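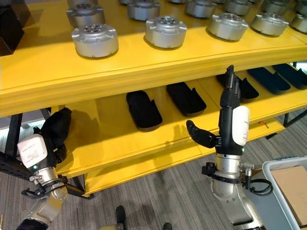

How to set up a two-bin system for small parts

Workshop guides > Stock and storage

By Lutfa Wijesinghe

A two-bin system is the simplest way to stop running out of parts in a small workshop. You keep two lots of each part. When the first lot is used up, you start on the second and order more. It needs no software and no weekly stock count, and most people can learn it in a few minutes.

These steps are written for a bench assembly shop with a few dozen part types, but they work just as well for a repair room or a school store.

What you need

Two containers or two marked shelf spaces for each part
Card for the reorder cards, and something to keep it clean
A marker pen and labels
A tray or hook for cards waiting to be ordered
Your last few months of orders or job sheets

Step 1: Choose which parts to include

Start with parts you use every week and buy from the same place each time. Leave out anything expensive that is bought for one job, and anything with a short shelf life such as adhesives. You can add more later. Trying to convert the whole store in one go usually ends with half the labels missing.

Step 2: Work out how much goes in each bin

The second bin has to last from the moment you open it until the new delivery is on the shelf. To find the quantity, multiply daily use by the delivery time in working days, then add something for safety.

Say you fit 252 spacers in a month of 21 working days. That is 12 a day. If the supplier takes 11 working days to deliver, you need 132 to cover the wait. Add half again and you get 198, so put 200 in the second bin.

Use the real delivery time, from the day the card goes in the tray to the day the box is unpacked. If orders are only placed on a Friday, a card dropped in on Monday has already lost four working days. Include those days in the sum.

The first bin can hold whatever is left of a normal order. It does not have to match the second.

Step 3: Set out the shelves

Keep both bins for a part together, one behind the other. The front one is in use. The back one is not touched until the front is empty.

Large parts that won't fit in a bin can stand straight on the shelf. Mark a line with tape and treat everything behind it as the second bin. Put heavy items between knee and chest height, and leave enough room above them to get a hand in.

Step 4: Make the cards

Each part gets one card, kept in the second bin. Write on it:

Part name and your own part number
Supplier and their order code
Quantity to order
Delivery time in working days
Shelf location

Put the same part number and location on both bins. If two parts look alike, keep them on different shelves – a label is easy to miss when you are in a hurry.

Step 5: Run it

1. Take parts from the front bin only.
2. When it is empty, pull the back bin forward.
3. Take out the card and put it in the order tray.
4. Whoever does the buying places the order and writes the date on the card in pencil.
5. When the delivery comes, fill the empty bin, put the card back in and slide it behind.

If the delivery is bigger than the bin, store the rest in one agreed place and note it on the card.

Common problems

The second bin is empty before the delivery arrives. Your use has gone up or the supplier has slowed down. Check both and do the sum again.

Cards go missing. Fix the tray to the wall near the shelves and use a bright card. We lost 7 in our first August, mostly in overall pockets.

People take from both bins. Put a lid or a strip of tape over the back one so that it has to be opened on purpose.

Too much stock. If you never get past the top half of the second bin before the order arrives, cut the quantity by a quarter and see how it goes.

Checking the quantities

Go through the cards twice a year. The pencil dates show how often each part was ordered. Change the figures where they no longer fit, and take out cards for parts you have stopped using.

Related guides: Labelling shelves and racks | Booking in deliveries | Storing adhesives and sealants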